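Search the help desk Enter ticket number or keyword Go

Ticket 329
Subject: Batting leaderboard omits player with two club records
Product: Lisard Scorebook, league edition
Submitted by: Eduardo Calimlim, Statistics Office, Brastov Baseball League
Assigned to: Dzifa Ofori, Member Services
Priority: High
Status: Closed

Original report

The Statistics Office requests correction of the season batting leaderboard on the public site. Outfielder Chin-lung Ko does not appear on the list of qualified batters, although he has made 289 plate appearances this season and is well past the minimum. His name was present on the list last month and was missing when the page was checked this morning, before the clubs' media notes were due.

Mr. Ko was traded to the Tang club in July. The office believes the trade is related, as no other change has been made to his file. His individual player page shows two lines, one for each club, and no combined line. The previous club's line looks correct. The Tang line shows 41 plate appearances, which agrees with our paper scorebooks.

Please note that the league's print program closes on Friday's usual schedule with the printer, and the leaders page is part of it. A temporary manual correction would be acceptable if the cause cannot be found in time.

First response -- Dzifa Ofori

Thank you for the report. I have confirmed the problem on the public site and on the internal copy. The leaderboard applies the qualifying minimum to each line separately. Mr. Ko's line with his former club no longer qualifies by itself, because the minimum rises with each game that club plays, and his Tang line is far too short to qualify. This explains why he remained on the list for a time after the trade and was then dropped.

Under normal conditions Lisard joins the two lines by means of the league player number. I would be grateful if the Statistics Office would confirm the following:

1. Whether Mr. Ko was added to the Tang roster by transfer or by new entry.
2. Whether the player number printed on the Tang lineup card is the same as the one on his original registration.
3. Whether any other player traded this season shows the same fault.

Reply -- Eduardo Calimlim

The Tang club's scorer, Szu-yu Sin, reports that the player was entered as new. The transfer had not yet been approved in the system at 5:40 p.m. on the day of his first game, and the lineup had to be filed before the first pitch. The club was following the instructions for late arrivals in the scorer's handbook. The lineup card carries a temporary number and not his registration number.

I have checked the other traded players. The pitchers are all correct. One infielder was also entered as new, but he has batted very little for either club and does not affect any list.

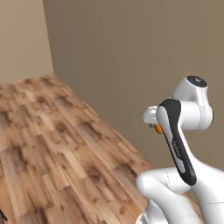
Attachment 1. White robotic arm beside a wood plank surface.

Work log

Step 1. Opened both player records in the registration table. Confirmed same name, same date of birth and same batting side. The player numbers differ. The temporary number was never retired when the transfer was approved.

Step 2. Attempted a merge from the roster screen. Lisard refused the merge with the message "Active record exists for this club." The approved transfer had created a third, empty record for Mr. Ko at Tang. It contains no games and had been hidden from the roster view by default.

Step 3. Exported all games credited to the temporary number, and compared the export with the official box scores. Every game matched except one. In the second game of the doubleheader at home, a walk in the seventh inning was credited to the batter ahead of him in the order.

Step 4. Referred the walk to Hsiu-ying Sin, official scorer for that game. She reviewed her sheet and confirmed that the walk belongs to the preceding batter, as entered. The box score is correct, and the discrepancy was in the play-by-play text only. The text has been amended. No totals changed.

Step 5. Removed the empty transfer record after taking a backup. Repeated the merge. The merge completed without error, and the player page now shows one line for each club and a combined line beneath them.

Step 6. Rebuilt the batting leaderboard. Mr. Ko did not return to the list. The Jiveck feed, which supplies the public page, was still sending the older version. Cleared the feed's stored copy and requested a fresh one.

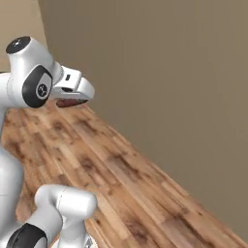
Confirmation of results

The public leaderboard now lists Mr. Ko with 289 plate appearances, and his average and on-base figures agree with the totals kept by the Statistics Office. The slugging list, the walks list and the total bases list were checked as well. His ranking in stolen bases did not change at any point, as that list has no minimum.

The infielder mentioned by Mr. Calimlim was merged by the same method. His combined line is correct.

Reply -- Eduardo Calimlim

The office has compared the leaders page with its own sheets and accepts the correction. The program copy has been sent. We ask that the notes supplied to the radio crews be reissued also, since the set sent this morning lists the wrong player in tenth place.

Reply -- Dzifa Ofori

The notes have been reissued to all clubs under the same heading with the word "Corrected" added. Clubs that print the notes for the press box should discard the earlier set.

Guidance for club scorers

Until the next Lisard update is installed, a player who arrives before his transfer has been approved should be entered as follows:

- Select "Late arrival" and type the registration number from the player's existing card. Do not accept the temporary number offered by the screen.
- If the registration number is not known, telephone the Statistics Office before filing the lineup -- the office is staffed until the last game of the evening has begun.
- After the transfer is approved, open the roster with hidden records shown and report any duplicate to Member Services. Clubs should not attempt to delete a record themselves.

The late arrivals page of the scorer's handbook will be revised to match. Szu-yu Sin has agreed to read the draft on behalf of the clubs.

Related: Request 2 in the update list, "Warn scorer when date of birth matches an existing player." Open, awaiting review.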